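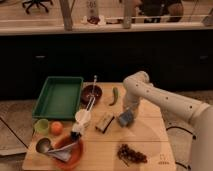
Jolstead Hardwax Oil for Tabletops, 711 ml

Item no. 1029
Price: $38.50
In stock, ships from our Wulon warehouse

Jolstead is a clear satin finish for indoor tables, counters and shelves made of bare or previously oiled wood. It goes on with a cloth or a flat brush and soaks in, so there is no film to peel. Light woods such as birch and maple darken slightly on the first coat.

One can covers 10 square meters with a single coat. Two coats are enough for most tables. Leave it overnight between coats and keep water off the surface for a week.

Also sold in a 297 ml can (item no. 1030). 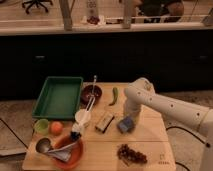

Before you start, sand with 150 grit and vacuum up the dust. Varnished or painted tops have to be stripped first. Wipe off any oil still sitting on the surface after 15 minutes, or it will stay tacky.

Lay used rags flat outdoors to dry. Oily rags left in a pile can catch fire.

Goes with
Uchida lint-free cloths, pack of six
Widanent wood soap, unscented

Customer note, 3/16/22
"Did our kitchen table in February. Second coat took longer to dry than the first because the room was cold. Finish is even and crumbs wipe off fine. Lid is hard to get back on." Jacinto Mendoza

Returns accepted on unopened cans only.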